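Building Fire Safety, Unit 6
Portable Extinguishers: Selection, Placement and Upkeep
Instructor: Emanuel Bogdan
Lab sessions: Ovidiu Coman, Preter Building, Room 126

Read this before Monday. The lab assumes you already know the fire classes and can read an extinguisher label.

1. Fire classes

Class A covers ordinary combustibles such as wood, paper, cloth and many plastics. Class B covers flammable liquids and gases. Class C means energized electrical equipment is involved. Once the power is cut, a Class C fire becomes whatever class the burning material belongs to, usually A or B. Class D is combustible metals. Class K is cooking oils and fats in commercial kitchens.

2. Reading the rating

A typical label reads 2-A:10-B:C. The number before the A compares the unit with a set amount of water: each 1-A is equal to 1.25 gallons. The number before the B relates to the area of burning liquid, in square feet, that an untrained user should be able to put out. The C has no number. It only tells you that the agent does not conduct electricity.

Students often add the A and B numbers together. Don't. They come from separate tests.

3. Travel distance

Travel distance is measured along the path a person would walk, around shelves, partitions and machines. It is not a straight line on the floor plan. For Class A hazards the limit is 75 feet. For Class B it is 30 or 50 feet, depending on the hazard level and the rating of the unit. For Class K it is 30 feet.

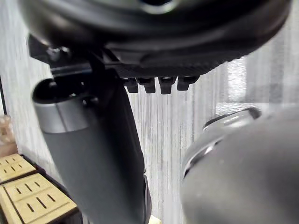 When a space has more than one class of hazard, check each class separately. One multipurpose dry chemical unit can count toward both A and B, but the shorter distance usually decides how many units you need.

4. Mounting

Units weighing 40 pounds or less are hung so the top is no more than 5 feet above the floor. Heavier units, except wheeled ones, have a limit of 3.5 feet. The bottom must clear the floor by at least 4 inches. Cabinets are fine as long as they are not locked, apart from places where tampering is a known problem and there is a way in during an emergency.

5. Inspection and maintenance

The monthly inspection is a quick check: unit in its place, access clear, gauge in the green, pin and seal intact, no obvious damage. Maintenance is done once a year by a certified person and is recorded on the tag. Stored-pressure dry chemical units also get an internal examination every six years and a hydrostatic test every 12. Carbon dioxide units are tested every five.

6. Exercise

Use the Nosden warehouse plan from Unit 5. The Ardeleanu paint store at the north end is Class B, and the rest is Class A. The main aisle is 128 feet long and the side aisle is 14 feet wide. Mark each extinguisher, write its rating next to it, and draw the longest walking path to it.

Upload the marked plan to Clerkeo before the lab. Bring a printed copy as well, and a scale ruler.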